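4. Results

4.1 Amounts and measures

The 528 recipe cards came from 57 households in Ivon and Kalby. Most of the cards gave a full list of ingredients, and most gave the amounts in cups and spoons. Weights were rare and turned up mainly on cards for yeast breads and candy. Where a card named a package size ("one large box," "a small can"), we entered the wording as written in Pronico and did not convert it. Package sizes have changed over the years, and many of the cards could not be dated closely enough to know which size the writer had on the shelf.

Vague amounts were most common for salt, pepper, milk and flour. Flour was the one that caused trouble in coding. "Flour to make a stiff dough" tells a practiced baker what she needs to know, but it leaves the table with an empty cell. We kept such entries in a separate class called "by feel." Cookie and biscuit cards made up the largest part of this class. Cakes were nearly always measured, even on cards where the frosting was not.

Handwriting was a smaller problem than expected. The letters for teaspoon and tablespoon were the usual sticking point, above all where the writer used a capital T for both. Sławomir Dudek and Nabil Aoun coded every card separately and then met to settle the ones on which they differed. If they could not agree, the entry was marked "unclear" and left out of the comparisons in Section 4.3.

4.2 Directions

Directions were much shorter than the lists of ingredients. A good number of cards had no directions at all beyond an oven setting, and on some the setting was a single word such as "slow" or "hot." In interviews the card owners did not see this as a gap. One woman in Kalby said her card for sour cream cake was "only there so I don't forget the nutmeg." Others said much the same – the card was a shopping list, and the method was something they had watched their mother or aunt do.

Cards copied from a newspaper or from the back of a package had longer directions and kept the order of the printed source. Later changes were written over them in another ink or squeezed into the margin. The changes nearly always concerned sugar (less of it) and baking time (more or less of it, depending on the oven). Changes to the method itself were few. Two cards for lemon bars from the same household had the same list and different baking times, and the owner explained that the second was written after a move to a house with a gas oven.

Names in the corner of a card, as in "from Ruth" or "Mrs. P.'s pickles," were coded as a source even if the owner no longer knew who the person was. Several cards from Ivon carried the name Pritchard. The owners believed it referred to the Pritchard lunch counter, which closed before any of them were old enough to cook, but we found no menu or other paper to confirm it.

4.3 Cards in use and cards kept

In July we asked each household to sort its cards into those cooked from in the past year and those kept for other reasons. For 22 households the second pile was the larger one. The kept cards included gelatin salads, aspics, and a great many fruitcakes. The used cards leaned toward everyday food: meatloaf, banana bread, pie crust, pancakes, scalloped potatoes. Holiday cookies fell in both piles, sometimes within the same box.

Stains were noted but not used as a measure of use. Dudek proposed a stain score early on, and we dropped it after 3 households told us that a whole box had once been splashed or dropped. Wear at the corners was a better guide and agreed fairly well with the owners' own sorting.

Cards in the "by feel" class were more often in the used pile than measured cards were. We are careful about this result, as the class is small and a few biscuit cards from large families weigh heavily in it.

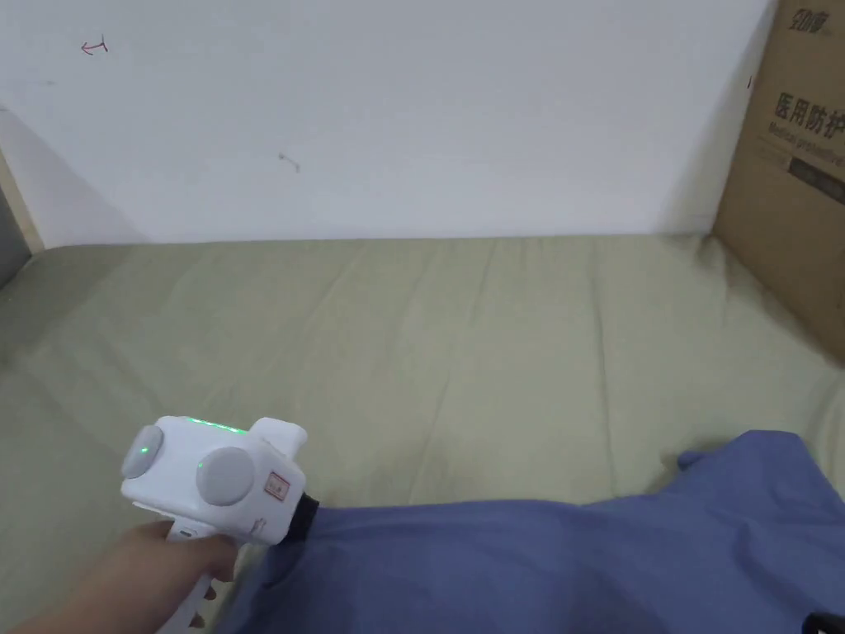
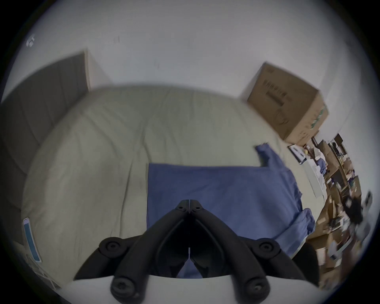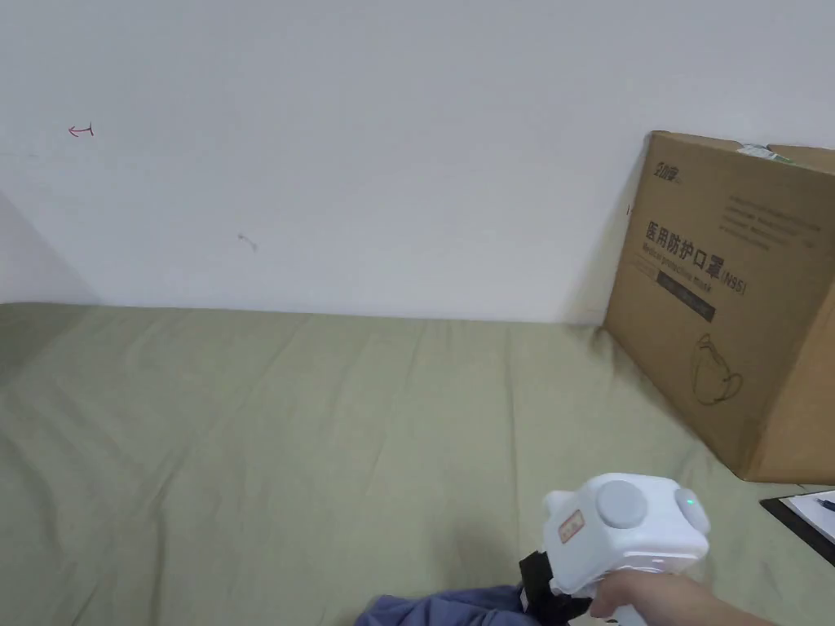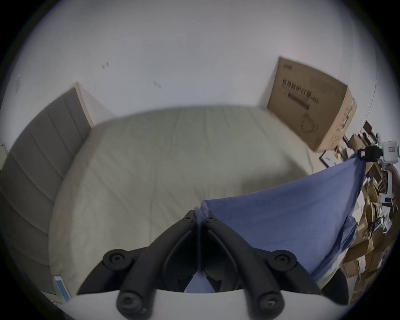

Figure 3. From first to last: handheld gripper over a bed; gripper fingers, with blue fabric between them; green fabric, white wall and cardboard box; gripper holding a corner of a blue cloth.

5. Limits of the sample

All of the households answered a notice at a public library or heard of the study from someone who had. People who threw their cards out, or who cook from a phone, are missing. The two towns are also close together, and some of the same church cookbooks were sold in both, so a recipe found in Ivon and again in Kalby should not be read as two separate finds.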